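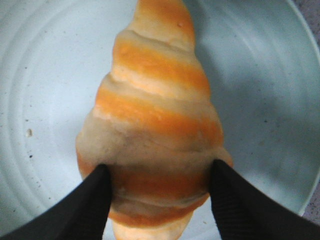
Cold Files in Watwood: What Old Newspapers Tell Us About Unsolved Burglaries

Final report, Local Crime and Justice elective

Why we picked this

Our group wanted to know what happens to a crime after the first story runs. Everybody reads about the break-in. Far fewer people read about the arrest, if there ever is one, and we thought that gap would make a great project. It did! We had no idea how much fun a box of old police logs could be.

What we did

We read the weekly police log in the Watwood paper for 18 months and wrote down every burglary it listed, which gave us 213 cases. For each one we searched later issues and the county court's public docket for an arrest, a charge or a plea. We split the town into three parts – Kostari, Trarer and the streets near Karimi Park – and kept one shared spreadsheet. Matching was the hard part. The log gives a block and not a house number, and the docket gives a charge and not a block, so a lot of our evenings went into comparing dates.

What we found

We could match 64 of the 213 burglaries to an arrest. Trarer had the most break-ins, mostly garages and sheds, and the fewest matches. Kostari had fewer cases but a much better match rate, and several of those came from one December arrest that tied a single suspect to a string of shops on the main street.
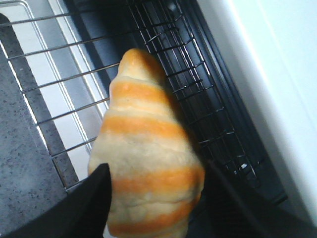
Shop burglaries turned out to be our favorite part of the data, and bakeries and cafes were hit more often than we guessed. The log is wonderfully exact about what was taken: a cash drawer, a tip jar, once a whole tray of pastries. Those were crescent rolls, the same shape as the one here with its orange and cream bands, and the log valued the tray higher than the cash. Small thefts like that almost never led to a charge we could find. Cases where the loss was over 700 dollars were matched far more often.

We also looked at time of day. Most shop break-ins were reported between 5 and 6 a.m., when the first person came in to open up.

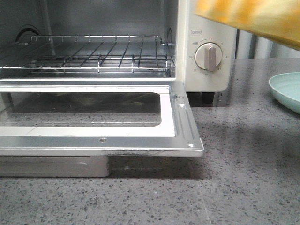

That is the time of the report, though, and the burglary itself could have happened any time after closing. We made this mistake in our first draft and had to redo two charts.

Problems with our method

No match does not mean no arrest. Juvenile cases are sealed, some charges get filed in another county, and we surely missed a few names that were spelled two ways. The log also skipped two weeks in the summer.

What we would do next

We would love to add car thefts and to ask the records office how it decides which calls go in the log. The spreadsheet is saved in the class folder with a tab for each part of town, and the Trarer tab still has some blank cells if next year's group wants to start there.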